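Chapter 7
Knit Fabrics: Structure, Stretch, and Drape

7.1 Scope of the Chapter
7.2 The Loop as a Unit of Structure
7.3 Weight, Thickness, and Bending
7.4 Folds in Unsupported Cloth
7.5 Laundering and Change of Dimension

Terms introduced: course, wale, jersey, rib, bending length, drape coefficient, relaxation shrinkage

7.1 Scope of the Chapter

Chapters 5 and 6 dealt with woven cloth, in which two sets of yarn cross at right angles. A knit is built differently. One yarn, or many yarns working side by side, is bent into loops, and each loop is held in place by its neighbors. Most of the ways in which knits differ from wovens in use, including stretch, recovery, curling at cut edges, and the manner in which the cloth folds, follow from this single fact.

The chapter treats weft knits only. Warp knits are covered in Chapter 8, together with net and lace. Readers who have not worked through the section on yarn twist in Chapter 3 should do so first, as the terms are used here without further definition.

7.2 The Loop as a Unit of Structure

A horizontal row of loops is called a course. A vertical column is called a wale. The number of courses and wales in a given length, taken together, is the stitch density. A plain jersey has all its loops drawn to one side, so the two faces differ: the technical face shows the legs of the loops as small V shapes, and the technical back shows their heads as short arcs.

When a jersey is pulled across its width, the loops open sideways and the yarn itself is hardly strained. When it is pulled along its length, the loops close up and the limit is reached sooner. For this reason a stretch figure means little unless the direction is given with it.

A rib places face and back wales side by side. The two curling forces work against each other and the cloth lies flat. It also closes up when released, which makes it suitable for cuffs and neckbands.

7.3 Weight, Thickness, and Bending

Fabric weight is stated in grams per square meter. The two reference cloths used in the exercises are the Vesuscombe jersey, at 160 g/m², and the Bayram fleece, at 278 g/m². The fleece has a brushed back. Brushing raises fiber ends, which adds thickness without adding weight — a small amount of fiber is in fact lost in the process.

Bending length is measured by sliding a strip 25 mm wide over a level edge until it hangs to a fixed angle. Knits that curl strongly give poor results in this test, and the hanging loop method described in Section 7.4.2 should be used in its place.
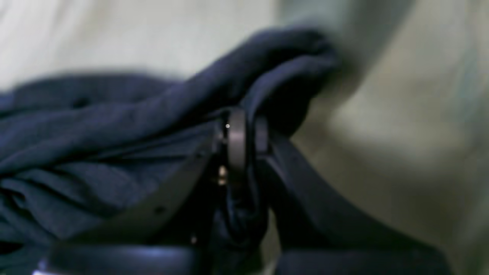
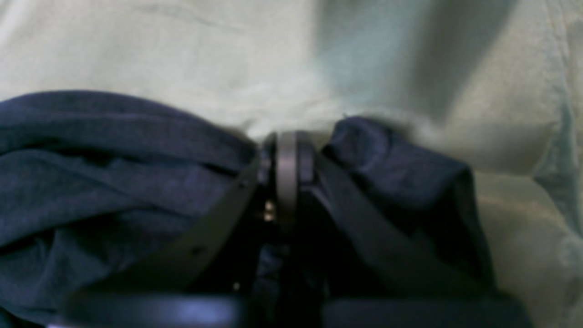
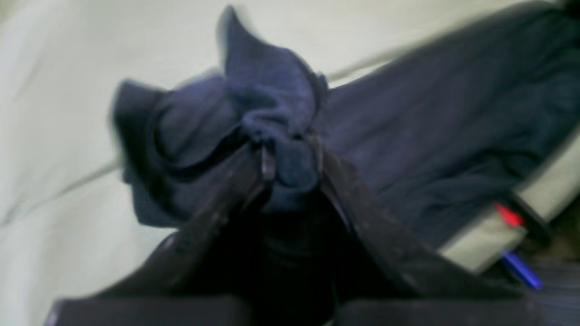 Figure 7.1 Navy blue cloth with a soft, knit-like surface, gathered into folds.

7.4 Folds in Unsupported Cloth

7.4.1 Fold radius

A sheet of paper bends in one direction at a time. Cloth can bend in two, provided that it can also shear. In a woven, shear takes place as the yarns turn slightly at their crossings. In a knit, the loops themselves change shape, and the resistance is low from the start. The folds of a knit are therefore rounded, and sharp creases are seldom held without heat or pressure.

Fold radius rises with thickness. A light jersey forms many narrow folds, and a fleece forms fewer and wider ones. Fiber content matters less than is often assumed. In the Skandmont trials, cotton and polyester jerseys of equal weight and stitch density were ranked in the same drape class by all observers.

7.4.2 The hanging loop method

Cut a strip 2 cm wide along the wale. Bring the ends together to form a loop, clamp them, and let the loop hang for one minute. Measure the distance from the clamp to the lowest point. A limp cloth gives a long, narrow loop and a stiff cloth gives a short, round one. Repeat along the course, and report the two values separately. They should not be averaged.

The correction table in Appendix C follows Jennylyn Mangubat's revision of the Rekholm method. Values taken from the older table run high for brushed fabrics and should be discarded.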